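Subject: Re: [arms-users] right hand won't let go after stop

Hi all,

Sorry for the slow answer, been on the floor with this thing most of the week. Replying to Haugen's people and to whoever else is running the two-hand setup on cloth.

Milagros Abella wrote:

> We had a stop trip in the middle of a fabric task at the Havbridge
> site. Both hands were closed on the load. After reset the left opened
> as normal, the right stayed closed and the status page said OPEN. One
> of our techs reached in to free the cloth by hand and the fingers
> re-closed while she was doing it. She is fine, glove got pinched, no
> injury. We have pulled the unit until we understand it.
>
> Has anyone seen the same? We're on the August build. Logs on request.
> Also would like to know if people are using the soft stop or the hard
> stop for this kind of work, as the manual says two different things
> in two different chapters.
>
> Milagros

Yes, seen it. Twice here at Dinstead, both on the right side, both with something soft and bulky in the hands. Never once with a box or a rigid part. Glad your tech is ok.

What happens as far as I can tell. Stop trips, hands hold position (good, you don't want to drop stuff). On reset the controller sends open. If the fabric has got bunched up in the fingers the motor hits the current limit before it has moved much, and the driver gives up and goes quiet. But the flag on the status page is set from the command, it doesn't look at the finger position at all. So it says OPEN when it isn't. Then you pull the cloth out, load goes away, driver wakes up and finishes whatever it last had queued. If the last thing queued was a close from before the stop, it closes. With your fingers in there.

I can get it to do this on purpose now. Stuffed bundle, both hands, one each side, trip the stop while it's squeezing. Did 14 runs yesterday with nobody inside the tape and got the re-close on 2 of them. Not a lot but I don't want to be the one standing there. 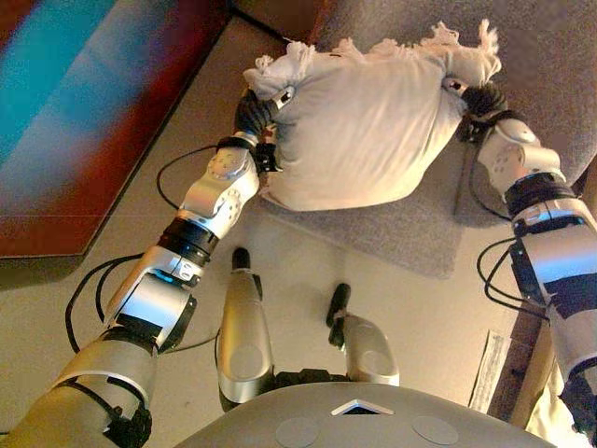
Left side never did it in any of the runs. I don't have a good reason for that. The two hands are on different driver boards here, the right was swapped in spring after the connector trouble, so it may just be the newer board. Milagros can you check what you've got on yours? Sticker is under the forearm cover, small print, you'll need a light.

The log line to look for is a current limit warning with no position update behind it. We get up to 200 ms of nothing and then the queue drains all at once. If you see that gap you have the same problem, even if the hand happened to open ok that time. I went back thru our old logs and found the gap in a bunch of runs that everybody had marked as fine.

For now we do this:

- Hard stop only for cloth. Yes it means re-homing every time. Yes it's slow.
- After any stop, power off at the hand before anybody goes near it. The status page does not count as proof of anything.
- Pull on the fabric from outside the reach, with the hook. Not with your hand.
- Clear the queue by hand before reset. There's a command for it, it's in the service menu and for some reason not in the manual.

On the manual - the soft stop chapter is older, and was written when the hands were the two-finger type. Go by the later chapter. I asked for the old one to be taken out and was told it's on the list.

Also I dropped the grip current limit way down and it helps some, but then it loses the bundle if it's heavy. Not a fix. And don't go the other way and raise it! Somebody at Ralesia did that to get around the warning and it hid the whole thing for about a month. Hand opened fine every time untill it didn't.

Ticket is in with the driver people. They wanted to know how many cycles were on the hand, it's 3,000 and change, and they think wear could be part of it. I dont buy that. A worn finger doesn't explain a wrong flag. They did agree the flag should come from the encoder and said a patch is coming, no date.

Milagros, yes please, send the logs, the raw ones if you have them and not the export. The export drops the timestamps on the hand channel so the gap doesn't show. Off list is fine if they're big. And if anyone has this on the LEFT hand, please shout, that would kill my board theory and I'd rather know before I order parts.

Got to go, rig is free till 4 and I want to try the old board back in on the right.

Dinstead test floor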